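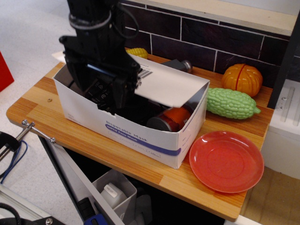 Ticket: planner times out, arm down in box
Opened by: Brayan Huanca
Component: Pluveo planner, box-reach task
Status: open

Goal is the can lying on its side in the mask box. Plan request dies at the 600 ms limit, no path found. Same goal 20 cm higher plans fine.

Tried so far
- restarted planner node, no change
- limit up to 300 s, still nothing so not a speed problem
- turned off collision check for the box: plans right away

So it's the box model. Dumped the collision mesh, lid flap is saved as closed. Real one is folded back.
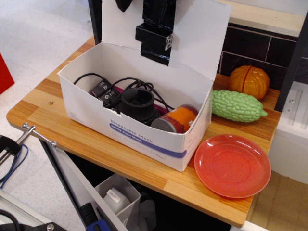 Jarlath says the flap angle is hard coded in the scene file since September. Set it to 70 by hand, first plan came back ok. Havent tested the pumpkin or teh bitter melon goals yet. Elvira, can you review the scene file change before I merge?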